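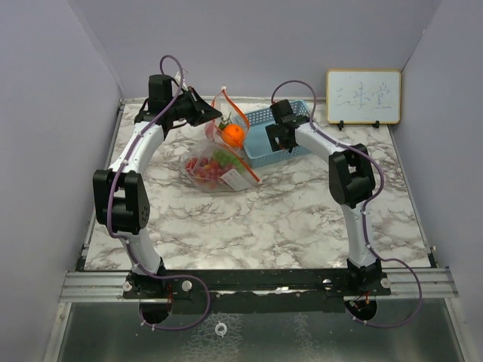

Dineo Motaung
Household Programs Coordinator, Clelow Residence

Residents have asked me to set down in writing how fruit is handled once it comes into the house. I have kept this blog for my own notes on household matters, and the subject has come up often enough since February that it deserves a post.

Grapes and citrus are bagged separately. Red and green grapes may share one zip-top bag, provided both are firm and the bag is laid flat. A bag stood on end puts the weight of the bunch on the lowest grapes, and these split first. I allow no more than 400 grams to a bag. Grapes are not rinsed before storage. They are rinsed in the amount to be eaten, at the time of eating.

An orange does not require a bag at all on the counter. If it has leaves or a stem attached, I prefer to bag it for the trip from the store, as the stem can puncture softer items. On arrival the bag should be opened. Yusri Gunawan has asked whether the leaves should be removed. They may stay on for display and should come off once they curl.

The basket is the last step. A plastic basket with perforated sides, such as the light blue one, allows air to reach the fruit and can be washed in the sink with everything else. Line it with one paper towel. Replace the towel every 5 days, or sooner if it is damp. Heavier fruit goes at the bottom and bagged grapes on top, for those who intend to eat them the same day. All other grapes go to the refrigerator, second shelf, left side.

Printed labels should remain on the bag until it is empty. I have seen labels peeled off and stuck to the shelf, where they are of no use and difficult to remove. If a bag is reused, the old label comes off and the new date is written on tape.

Fruit is unpacked by 10 in the morning on delivery days. Tshepo Lekota has kindly agreed to continue with the berries, which have their own procedure and will have their own post. Questions about bananas may also wait until then.

Contact: Dineo Motaung, Household Programs | © Clelow Residence. All rights reserved. | Back to top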